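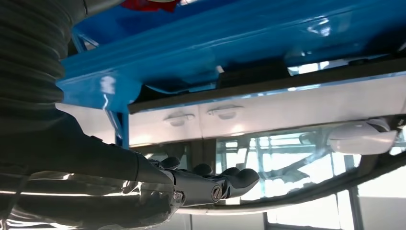
How to Record Good Demonstrations With a Robot Hand

I get asked a lot how we collect our training examples, so I finally sat down and wrote out the whole routine. I'm assuming you already have an arm with a multi-fingered hand, some way to drive it by hand (we use a glove, but a pair of joysticks works too), and a small camera at the wrist. Everything else you can pick up as you go.

Our current job at Dasitz is teaching a hand to reach up to a car door panel, get its fingers to a handle and pull. Sounds easy! It took me most of January to get a set of recordings I'd want to train on, and nearly all of that time went into the boring stuff below.

Before you record anything

Write down what one example is. I mean exactly where it starts and where it ends. Ours starts with the hand parked below the panel, fingers half curled, and ends when the fingers have let go and the hand is back where it came from. My first batch had no rule like this, and some recordings stopped at the pull while others went on for ages while I scratched my nose. I threw all of them out.

Next, check your cables and hoses. Move the arm slowly through the whole reach, both ends of it, and watch what swings. A hose that's fine at rest can drift right across the wrist camera once the elbow comes up. A bit of hose at the side of the view is no problem as long as it's there in every recording and will be there when the robot runs by itself. If you wrap your forearm in plastic to keep dust and grease off, do it before you start and leave it on for the whole set. Same goes for tape, labels, anything the camera can see.

Then look at your light. Shiny paint, glass and bright windows are a rough mix, and you'll get white patches that slide around as the hand moves. I used to pull the blinds. Guangming Meng talked me out of it, and he was right -- the robot is going to work in that glare, so it needs to see that glare. What I do now is split my recording between morning and late afternoon. Lock the exposure if your camera lets you, and play one recording back to make sure you can still make out the fingertips.

Recording

1. Park the hand and wait a full second before you move. It makes trimming so much easier later.

2. Reach at a steady pace. New drivers creep along and then jab at the end, and the model will happily learn to creep and jab.

3. Bring the fingertips in under the edge first, then up to the handle. If there's a frame or a beam overhead, give your knuckles more room than you think they need. I've scraped a knuckle screw on a steel rail and the sound is horrible.

4. Close, pull, open, back off. Don't stop to admire it.

5. Press the marker: good, bad or unsure. Do it right away, while you still remember.

Do 9 like that, then shift the starting position a little and do another 9. Small shifts are plenty, a hand's width to either side, a bit higher, a bit lower. If there are two handles next to each other, finish a block on the left one before you start on the right, and put the target in the file name. I mixed them once and spent an evening with Uwe Ruppert sorting recordings by eye.

Take a break every 27 recordings. I know you feel fine. Your driving gets sloppy anyway, and you'll see it plainly when you play back the last few.

What about mistakes?

Keep some! If the fingers miss the handle and you back up and get it on the second go, that's a great example, because it shows the robot how to recover. Mark it good and add "recovery" in the notes. If you bump the frame or the hand stalls, mark it bad and move on. The unsure pile I go through the next morning with coffee, and most of it ends up as bad.

How many do you need?

For one handle, one panel and one kind of reach, I'd collect 100 good ones before the first training run. Train, try it on the robot, and see where it goes wrong. Then record more of exactly that. On our first try it kept stopping too low, so the next block was all low starts with a longer reach up.

Hold back 5 recordings that never go into training, picked from different times of day. I keep mine in a separate folder named "do not touch" and I have still touched it, so maybe make yours read-only.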